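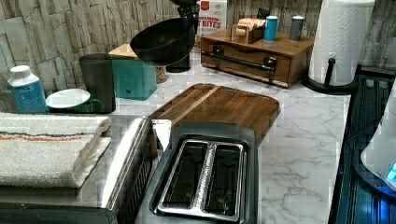

Hydronic loop water turned to tea — flush it or replace the circulator first?

Forum: Boilers and Hydronic Heating

sarby_steve
Posted 21/01/2019
Hi all, long time reader, first time I've had to post. I've got baseboard hot water heat, two zones, in a 1960s ranch just outside Sarby. The upstairs zone has been getting weaker all winter and last night I drained a bucket off the boiler and it came out the color of strong tea with black grit at the bottom. It smelled like an old fish tank too.

The guy who services it wants to swap the circulator on the bad zone for 789 bucks and says the water is "normal for a system that age." My brother-in-law says the pump is fine and I need a chemical flush. I don't know who to believe. The pump hums and gets warm, and the pipe past it is lukewarm at best. What would you do first?

nabera_heat
Black grit is magnetite, basically your iron parts rusting without much oxygen around. A bit of it in an old closed system is normal, he's right about that. A bucket with grit in the bottom is a lot of it though. If he hangs a new pump on that water, the new pump will be chewing on the same sludge by next winter. I'd clean first.
Nuria Abera, Abera Heating

PipeDreamer
I'm going to disagree with Nuria a little. If the pump is humming and nothing's moving, the impeller could be stuck or worn out, and you can pour all the cleaner you like in there and it won't go anywhere in that zone. You need flow to clean. Get the pump off (four bolts, isolation valves if you're lucky) and look at it. Takes half an hour.

sarby_steve
No isolation valves, of course. Whoever put this in saved himself every fitting he could.

nabera_heat
OK, fair point from PipeDreamer, I should have asked about flow. Steve, is it dead cold past the last baseboard, or just cooler than the other zone? And what's the pressure sitting at when it's cold?

sarby_steve
Just cooler. Pressure is 12 most of the time, but I do have to top it up every couple of weeks. Is that bad?

nabera_heat
Yes! That's your whole story right there. Every time you top up you're putting fresh oxygen in, and the oxygen eats the iron. Find the leak before you spend a dime on pumps or cleaner. Check the relief valve discharge, the air vents, and the expansion tank.

M_Pomare
What about the smell? Everybody skipped over that. I look after the heating at a school in Garkstead and we had a loop that stank the same way. Lab test came back with bacteria all through it, the kind that live under the sludge. We flushed it with plain cleaner and it was back by March. Had to do a biocide dose, then flush, then inhibitor. I'd send a sample off before doing anything.
Murray

PipeDreamer
With respect Murray, that's a school. A lab test on a two-zone ranch is overkill. A house system runs at 180 on a cold day and not much is going to live through that.

M_Pomare
The boiler runs at 180. The bottom of a dead leg under a weak zone in July doesn't. The test cost us 100 and it saved us doing the job a third time, so I don't call that overkill.

shab_afridi
Jumping in because I had nearly this exact thing in my house. Mine was the expansion tank (the bladder had gone, so the relief valve dribbled every time it heated up, and I never noticed because it dripped straight into the floor drain). New tank, cleaner in for a week with the heat running, drained and refilled until it ran clear, then inhibitor. I also put a Norira magnetic filter on the return, 270 with the fittings, and I was amazed at what came off it the first month. Never did touch the pump, and it's still going. No lab test either, sorry Murray!

M_Pomare
Did yours smell?

shab_afridi
Hmm. Not that I remember, no. Just black.

M_Pomare
Well then.

sarby_steve
Update. Tapped the valve on the expansion tank and water came out of it instead of air, so I guess Shabnam called it. There's also a white crust on the end of the relief pipe that I've walked past for years. Tank's ordered. I'm going to have valves put in on both sides of the pump while it's drained down, and look at the impeller then. Murray, which lab did you use? My wife says the smell is reason enough.

M_Pomare
Sent you a message. Take the sample before you put any cleaner in, and fill the bottle right up to the top.

PipeDreamer
Post a picture of that impeller when it's out. I still say it's worn.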